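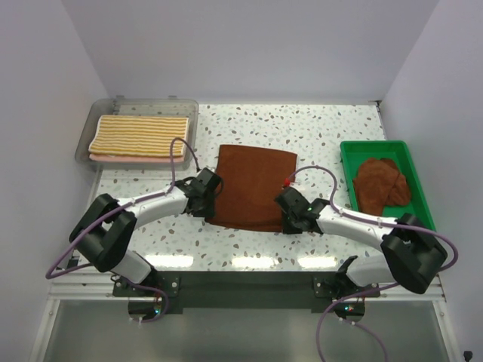 Linen presses and blanket boxes: notice to customers of Fladau

3 min read

1/ Fladau advises that the November consignment of storage furniture has cleared customs and is now held at the Grajales warehouse. It comprises linen presses, blanket boxes and a small number of open bookcases. Inspection continues this week.

2/ The linen presses are supplied in two heights. The taller model has four fixed shelves behind panelled doors. The shorter has two shelves above a single deep drawer. Neither model is fitted with a hanging rail, and a rail cannot be added afterwards without weakening the carcass.

Search this site Enter keywords Go

3/ The shorter press is 92 cm wide. Customers are asked to measure doorways, stair landings and lift openings before placing an order. The presses are delivered fully assembled and the cornice does not detach.

4/ Finishes are limited to oiled mango wood, limewash and a dark blue milk paint. Colour will vary from piece to piece. Variation in grain, small filled knots and slight differences between the two doors of a pair are not regarded as faults. 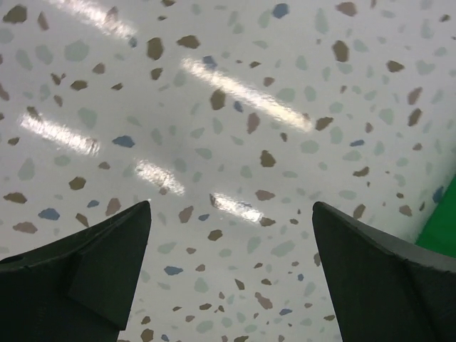

5/ Blanket boxes are offered in one size only. Each is fitted with a soft-close stay manufactured by Stiltik. Boxes sold before this consignment have a plain chain stay. Owners of those boxes may request the replacement part at no charge by quoting the number stamped under the lid.

6/ Correction to our printed catalogue: the interior depth of the blanket box was given incorrectly on the storage page. The correct interior length is 106 cm. The exterior measurements were printed correctly.

Print this page | E-mail this page

7/ Delivery within the metropolitan area is undertaken by Tasateck on weekdays. Regional orders are consolidated and may take up to 12 working days. Tasateck will telephone on the morning of delivery. Placement in an upstairs room must be arranged at the time of purchase.

8/ Almost 7 in every ten pieces in the consignment are already reserved. Reservations not confirmed by deposit will lapse at the close of business on Tuesday, November 24, 2020, and the pieces will be returned to general sale.

9/ Enquiries regarding finishes, spare keys and replacement hinges should be directed to Eero Manninen at the Grajales warehouse. Please include the order number and, for hinges, a photograph of the existing fitting.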